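Flotdale Museum of Everyday Things
Learning Pages for Young Visitors

Where Does a Plastic Bottle Come From, and Where Does It Go?

For readers in grades three to five

Introduction

A drink bottle is one of the most common objects in the world. Most people handle one for a few minutes and then forget it. The Flotdale Museum of Everyday Things keeps a gallery for objects of this sort, and the bottle has a case of its own. This page explains what a clear plastic bottle is made of, how it gets its shape, what its parts are called, and what can become of it after the drink is gone.

Words printed in capital letters are explained in the word list at the end of the page.

What is it made of?

Most clear drink bottles are made from a plastic called PET. The letters stand for a very long name, polyethylene terephthalate, and even scientists usually say the short one. PET is light, it is hard to break, and light passes through it easily.

PET is made mainly from oil and natural gas. These are taken from deep under the ground, where they formed over many millions of years from the remains of tiny living things. Factories separate the oil and gas into simpler substances. Two of the substances made in this way are joined together, over and over, into very long chains. A material built from long chains like this is called a POLYMER. You may think of a necklace made of two kinds of beads, one after the other, with no end in view.

When the plastic has been made, it is cut into small PELLETS that look something like grains of rice. Pellets are easy to pour, store and ship. A factory that makes bottles buys its plastic in this form.

How does it get its shape?

A bottle is made in two stages.

In the first stage, the pellets are dried and melted. The melted plastic is pushed into a small metal mold, where it cools and becomes hard. What comes out does not look much like a bottle. It looks like a thick test tube with the threads for a screw cap already formed at the top. This piece is called a PREFORM. Visitors to our gallery often guess that the preforms in the first drawer are laboratory equipment.

In the second stage, the preform is warmed until it is soft, although it is not melted again. It is placed inside a larger mold that has the shape of the finished bottle on its inside walls. A rod pushes down to stretch the soft plastic, and air is blown in with great force. The preform swells like a balloon until it presses against the walls of the mold. There it cools, and the mold opens. The whole stage takes only seconds.

The neck of the bottle is not stretched at all. It keeps the size it had in the preform, so that the cap will fit. If you look closely at an empty bottle at home, you will notice that the plastic is much thicker at the neck than it is along the sides.

The parts of a bottle

Each part of a bottle has a name. The people who design bottles use these names every day.

The FINISH is the part at the very top, where the threads are. It has this odd name because glassblowers long ago made the top of a bottle last, when they finished it.

The neck ring is a flat collar just below the finish. Machines in the factory hold the bottle by this collar and carry it from place to place.

The shoulder is the sloping part between the neck and the body. Some shoulders are smooth and others have flat faces or ridges. A pattern of this kind can make thin plastic stiffer.

The body is the widest part, and the label usually goes around it.

The base is the part on which the bottle stands. On bottles for fizzy drinks the base often has several rounded feet, because the gas inside pushes outward and would turn a flat base into a bulge.

The cap is normally made from a different plastic. PET is a good material for a clear bottle, but a softer plastic makes a better seal. Many caps have fine ridges around the side to help fingers grip them.
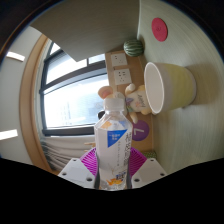 Clear plastic, a white screw cap and a printed label around the body.

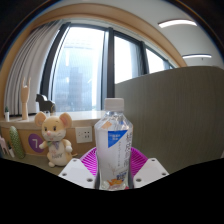
Nelli Ruotsalainen

Why is there a label?

A label has several jobs. It gives the name of the drink, of course, and it is meant to catch the eye of a shopper. It also carries information that people need. In many countries the law says that a label must tell buyers what is inside the container and how much of it there is.

Labels are printed in the language or languages of the place where the drink is to be sold. Some languages can be written in more than one direction. Japanese, for example, may be written across in rows or downward in columns, and both ways can be found on packages. When Japanese is written in columns, the reader begins at the right and moves to the left.

Many labels also have a BAR CODE. This is a set of dark lines that a machine can read. The lines stand for a number, and the number tells the store which product is being sold. The bar code does not usually contain the price. The price is kept in the store's own computer, and the machine looks it up.

A bottle before plastic

People needed to carry water long before there was plastic. They used gourds, animal skins, clay jars, and later glass and metal. Glass bottles are more than 2000 years old, and several in our gallery came from the old Keskinen dairy, which delivered milk to homes in Flotdale. Families rinsed the empty bottles and set them out on the step, and the dairy collected them, washed them and filled them again.

Veikko Ruotsalainen drove one of the dairy's delivery wagons as a young man. He gave the museum his wire carrier, and he told us that the sound of the bottles knocking together woke every dog on Gatton Street. The carrier is on the lower shelf of the second case.

Plastic drink bottles became common in the second half of the twentieth century. They were lighter than glass, so a truck could carry more drink and less bottle. They did not shatter when dropped. For these reasons stores and shoppers accepted them quickly. Fewer people thought, in those years, about what would happen to so many empty bottles.

Where does it go?

An empty bottle may take one of several paths.

It may be recycled. A truck takes it to a sorting center, where it is separated from paper, metal and other plastics. It is pressed with many others into a large block called a BALE. At the recycling plant the bale is broken apart, and the bottles are washed and cut into small flakes. The flakes are put into a tank of water. Flakes of PET sink, while flakes from most caps float, so the two can be separated without anyone picking through them. The clean PET flakes can be melted and made into new bottles, or spun into thread for carpets, jackets and the filling of sleeping bags.

It may be sent to a LANDFILL, a place where trash is buried. Plastic changes very slowly there. Scientists believe that a bottle may last for hundreds of years.

It may be burned in a special plant that uses the heat to make electricity.

It may also be dropped outdoors. Rain and wind can carry it into a stream, then to a river, and at last to the sea. Sunlight and waves break it into smaller and smaller bits, which animals may swallow by mistake.

In some places a shopper pays a small extra amount, called a DEPOSIT, when buying a drink. The money is returned when the empty bottle is brought back. Places with a deposit generally collect a larger share of their bottles than places without one.

What can you do?

Find out the rules for recycling where you live. They are not the same everywhere. Some towns ask that caps be left on, and others ask that they be taken off.

Empty the bottle fully before you recycle it. Liquid left inside can spoil paper and cardboard in the same bin.

Use a bottle that can be washed and filled again when you are able to. The drinking fountain on the museum's lower floor has a tap made for this purpose.

An activity to try with an adult

You will need a clean, empty plastic bottle with its cap, a bowl of cold water and a bowl of warm water. The water should not be hot.

Take the cap off and stand the bottle in the warm water for two minutes, holding it so that it does not tip. Screw the cap on tightly while the bottle is still in the bowl. Now move the bottle to the cold water, push it down, and wait. Watch the sides carefully.

The air inside the bottle shrinks as it cools. The air outside then pushes harder than the air inside, and the thin sides may bend inward. Try the activity again with a bottle of a different shape, and write down which parts bend and which parts stay firm.

Word list

Bale: a large block of material that has been pressed and tied together.
Bar code: a pattern of lines that a machine can read as a number.
Deposit: money paid at the store and given back when a bottle is returned.
Finish: the top of a bottle, where the cap is attached.
Landfill: a place where trash is buried.
Pellets: small pieces of plastic, ready to be melted.
Polymer: a material made of very long chains.
Preform: the small, thick tube from which a bottle is blown.

Visiting the gallery

School groups are welcome and should write to Saimi Turunen in the Learning Office before they come. The preform drawers may be opened by visitors of any age. Please close each drawer before opening the next.

Text by the Learning Office, Flotdale Museum of Everyday Things. Page last reviewed May 1, 2024.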